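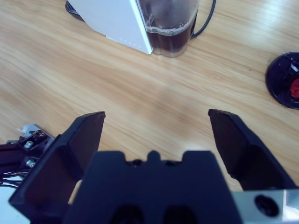

Water hardness and scale: notebook entry, 31/10/2021

Purpose. To record the hardness of the two supplies used by the Nudurura workshop and to continue the scale trials begun in September. The entry follows on from the one headed "Kettle deposits" and should be read with it.

Samples. Two supplies were examined: the mains supply from Tavden and the borehole supply from Escobedo. Bottles were rinsed three times with the water to be collected, filled to the neck and stoppered. The Tavden tap was run for five minutes beforehand. The Escobedo bottle is entered in the sample book as 1605. The previous number was spoiled by a label that came away in the sink, and has been struck out in the book and initialled. Labels are to be written in pencil from now on.

Method. Portions of 100 ml were titrated with EDTA at pH 10, using the usual buffer and indicator. The change from wine red to blue was slow in the first portion and was overshot; that result is not used. Subsequent portions were titrated drop by drop towards the end, with a pause between drops. The indicator is from the new Grimport bottle and gives a paler starting colour than the old stock. Colleagues repeating the work should not add more to compensate, as the end point then becomes harder to judge.

Results. Tavden mains: 138 mg/l as calcium carbonate, the mean of three portions in good agreement. Escobedo borehole: no figure is entered. The three portions did not agree closely enough, and the water was slightly cloudy. It will be filtered and repeated. The disagreement may lie in the sampling, as the bottle stood overnight and a fine deposit had settled before any portion was drawn.

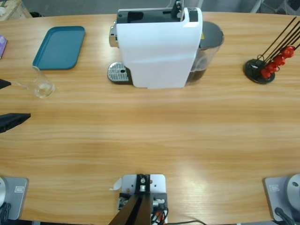

White capsule coffee machine and teal tray on the wooden table.

Scale trial. Clean steel strips were weighed, hung in beakers of Tavden water and held at 70 °C in the bath for the working day, with the level made up from the same supply each hour. A thin white film was present on every strip by the close. It was heaviest at the water line and almost absent at the lower end. The strips have been left to dry in the cabinet and will be weighed next session, so no mass of deposit is given in this entry.

Making up the level each hour brings fresh hardness into the beaker and must increase the deposit. This is what happens in a domestic kettle or boiler, and the practice is therefore retained, but the volume added should be written down each time. It was missed twice in the afternoon.
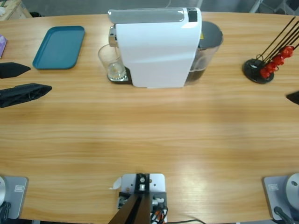
Removal of scale. Two old strips from the September series were placed in citric acid solution at room temperature. Both fizzed at once and were bare to the eye within the hour. A third, placed in white vinegar, was slower and kept a patch of film near the hole. The solutions were mixed by eye and the comparison is no more than a first look. Weighed quantities of acid are to be used when it is repeated, and the strips rinsed in deionised water before drying, as tap water leaves marks of its own.

Points outstanding.
Filter and repeat sample 1605.
Weigh the dried strips and enter the figures on the facing page.
Order buffer from Grimport; the present bottle is nearly finished.
Check the bath thermometer against the reference. It has not been checked since it was moved.
Ask the Escobedo site whether the borehole pump was running when the bottle was filled.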